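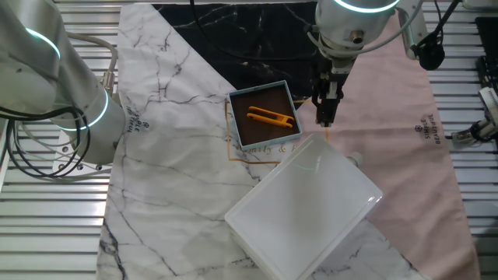
3 min read

Clenderville to Extend Household Linen Collection to All Districts

The City of Clenderville will begin accepting used household linens at the curb in every district this November, following a trial in the Doron and Sutcliffe neighborhoods. The Department of Public Works confirmed the change in a notice to residents and said that collection will take place on the same schedule as paper and cardboard.

The service covers tablecloths, napkins, bed sheets, pillowcases, towels, curtains and dish cloths. Items may be plain or patterned, and small stains, loose hems and missing hooks are acceptable. Clothing, shoes, carpets and pillows with filling are not part of the service and should continue to go to the drop-off center on the Iltport road.

A total of 3,282 households were eligible to take part in the trial. Of these, 1,642 set out at least one bag. Participation was higher in Doron, where most homes have a garage or side yard in which a bag can be kept until collection day. In Sutcliffe, which has a larger share of apartment buildings, residents told the department that they had little room to store linens between pickups. Shared bins will be placed in the mail rooms or laundry rooms of larger buildings there before the wider service starts.

Table linens made up a larger part of the material than the department had expected. Many were long or oversized cloths bought for a single event, and a good number came in with the fold lines from the package still in them. Printed cloths with stone and marble patterns were common, as were solid colors such as white, cream and pale pink. Cotton and linen cloths in good condition are washed and offered for reuse. Polyester cloths are sorted separately and sold in bales to a processor outside the county.

Sorting is carried out at the former bus depot in Iltport, which the city leases for this purpose. Linens suitable for reuse are made available to schools, shelters and community halls at no charge. During the trial, the depot filled 327 requests of this kind. Most were for towels and single bed sheets, although several community halls asked for matching table linens for their meeting rooms. Material too worn for reuse is cut into wiping cloths for city garages or sent for fiber recovery.

Residents will receive one roll of green collection bags by mail. Additional rolls may be picked up at any branch library or at the public counter in City Hall. Bags should be tied closed and placed beside the paper bin by 7 a.m. Linens must be dry when they are set out. In the trial, 825 bags were turned away at the depot because of moisture or mildew, and the department has asked residents to hold their bags until the following pickup if heavy rain is expected.

Linens placed in other kinds of bags will be left at the curb. Drivers will attach a tag stating the reason.

There is no separate fee for the service. Its cost is included in the existing solid waste charge, and the department does not plan to request a change to that charge during the current budget year. Income from the sale of baled material will be credited to the solid waste fund and listed in the city's annual financial report.

Restaurants, hotels and banquet halls are not eligible for curbside linen pickup. Businesses with surplus linens may arrange a delivery to the Iltport depot by calling the department in advance. Deliveries are accepted in the morning only, and loads must be free of food waste, pins, clips and candle wax. A schedule of charges for commercial loads will be posted before the service begins.

Residents who need help bringing a bag to the curb because of age or disability may request pickup at the door. Those already registered for assisted trash collection will be added automatically and need not apply again.

Printed copies of the collection calendar are available at City Hall in English and Spanish. Questions about accepted items may be directed to the Department of Public Works during regular office hours.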